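4. Recording a Practice Session

This section is for club members using the Sedden hand-held gripper. Finish the wrist strap and battery checks in section 3 first.

4.1 Laying out the table

1. Pick a table with space to stand on at least two sides. Push the chairs in.
2. Put out small, light items from the Fistel box. Mix flat things with things that have some height – a wrapper, a comb, a roll of tape, a pen.
3. Leave a hand's width between items you plan to pick up. Books and flyers can stay underneath or behind.
4. Turn on the ceiling lights.

Note: Nothing over 700 grams. The fingers will close on a heavier item, but the grip slips when you lift.
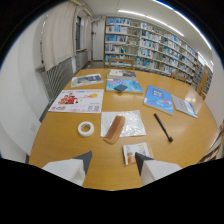 4.2 Making a recording

1. Hold the gripper with the fingers open and pointing at the table. Press the side button once and wait for the beep.
2. Move to the first item at a slow, even speed. Close the fingers, lift, and set the item down somewhere else on the table.
3. Open the fingers fully before moving to the next item.
4. Stop after 90 seconds, even if items are left over.
5. Write the run number and your initials on the log sheet.

Each member does eight runs. If you drop something, keep recording and mark the run "D" on the sheet.

Caution: Keep your free hand away from the fingertips. They close faster than you expect on a full battery.

4.3 Copying the files

Plug the gripper into the Gilden laptop and wait for the folder to open. Copying takes nearly 7 minutes. Sota Higuchi has the laptop password – if he is out, ask Debora Lo Presti.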